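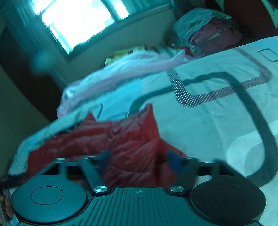 How to watch a rocket launch from the Hostov shore

You have decided to stand in a field at an unreasonable hour and look at a bright dot. Good. The Drandum pad sits across the bay from Hostov, and the public shore gives you a clear view of most of the climb for the price of parking. What follows is the method I use, arrived at by doing nearly everything else first.

What you need

A phone with the Medrano app on it
Binoculars, 7x or 8x
A folding chair you don't mind getting sandy
A torch with a red setting
A flask, and something to eat that survives being sat on
More clothes than you think
Cash for the car park machine, which has opinions about cards

Step 1: Pick a launch that might happen

Launch dates come in grades. A month on its own ("January") means somebody would like it to be January. A date without a time means the rocket exists. A date with a time and a window means the rocket is probably on the pad and you may start looking at trains.

The Medrano app lists all of these in the same cheerful typeface, so tap through to the status line. "Planned" is a wish. "Confirmed" is what you want. "Under review" means unpack.

Step 2: Understand the window

The window is the stretch of time in which the rocket is allowed to leave. Some are hours long. Some last an instant, usually when the payload has to meet something already going round the Earth, and if a stray fishing boat wanders into the safety zone during that instant you all go home.

For your first trip choose a long window. A hold at the start of a two-hour window is a chance to eat your sandwich. A hold in an instant one is the end of the evening.

Step 3: Choose your spot

There are three sensible places on the Hostov side.

The sea wall. Nearest the car park, nearest the toilets, and full by the time you get there. You'll see the pad lights directly across the water. You will also hear other people's commentary, some of it correct.

The dunes. A 24-minute walk along the boardwalk. Lower and darker, and better for night launches. Bring the red torch and keep it pointed down. Anyone who has spent half an hour getting used to the dark will let you know if you don't.

Kasovmont. This is the hill behind the town. You lose the pad itself behind the headland, so the first few seconds are only a glow, but you keep sight of the rocket for much longer as it heads out over the sea. I prefer it in hazy weather. The path is steep and the bench at the top holds two people who like each other.

Step 4: Get there early, but not heroically early

The car park has 64 spaces and a big launch can bring 3,000 people to the shore, so you can do the sum yourself. The park-and-ride from the old fish market is dull and it works. Two hours before the window opens is plenty on a quiet launch. For anything with a crew aboard, double it.

Check which way the one-way system is running. They reverse it on launch nights, and the signs face the direction you would be coming from if they hadn't.

Step 5: Set up before it gets dark

Put your chair down facing the pad, then turn it slightly to the right. Drandum launches head out that way within the first minute, and it is surprising how hard it is to rotate a folding chair on sand while looking up.

Focus your binoculars on the pad lights and leave them alone. If you must use a camera, put it on a tripod, focus it on the same lights, switch off the autofocus and take one long exposure. Then look up with your own eyes. Far better pictures than yours will be online before you find the car.

Step 6: Follow the countdown properly

The clock in the app counts down to lift-off, except when it doesn't. Planned holds are built in, and the clock stops for them while everything carries on as normal. An unplanned hold looks identical for the first few minutes. The difference is that people on the sea wall begin explaining valves.

The video stream runs late, by 56 seconds on my last visit. Turn the sound down and use the stream only for news of holds. Otherwise the sky will light up while a voice in your pocket is still calmly reading out tank pressures, and you'll miss the start by trusting the voice.

Step 7: The launch

Light comes first, and in complete silence. The sound has to cross the bay, so the rocket is well clear of the tower by the time you hear anything. It starts as a low rumble and then turns into a crackle you feel in your jacket.

Keep the binoculars down until it has cleared the tower. Pick it up afterwards and watch for the engines cutting out, a short gap of dark, and a smaller, fainter light starting ahead of where you were looking. That is the second stage. Plenty of people start folding their chairs at the gap. Don't.

Step 8: If it scrubs

It will scrub. Upper-level winds are the usual reason, on evenings when the shore is so still you could light a candle. Wait for the official notice in the app before you leave, as windows do get used right to the end. Then check the next attempt, which is often the following night at nearly the same time.

Keep your park-and-ride ticket. The driver will generally accept it again if you look cold enough.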